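Ryszard Witkowska talks fast, laughs easily and drops into character without warning. In one hour on the phone I got a grumpy ferryman, a six-year-old princess and a very convincing goose. If you watch cartoons dubbed in Rarnusberg, you have heard him plenty of times, and you probably had no idea it was one man!

He started at 21, reading bus announcements. "I did 600 stop names in two days," he says. "By the end I was giving them personalities. The depot stop was a villain."

Somebody at the Gajewski studio heard about it and called him in for a crowd scene. He stayed all afternoon — and came home with the part of Ovier, the nervous dragon who made his name.

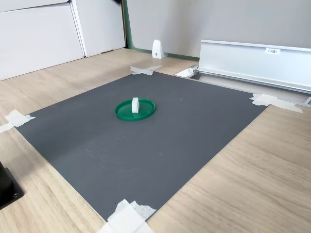
Finding Ovier

"The drawings showed this huge beast, so everyone at the audition growled," he says. "I thought, what if he's scared of his own feet? I squeaked the first line and the director fell about laughing."

The second season of Brendent, his first lead in a drama, starts recording in January. He plays a widowed judge, with hardly a joke in sight, and he can't wait. "I get to be quiet! You have to trust the microphone. I love it."

Does he still do the dragon for fans? He does, mid-sentence, and it is glorious.

Recent interviews
The Women Behind the Puppets
Singing Other People's Songs
A Life in Radio Plays
First Day on a Dubbing Stage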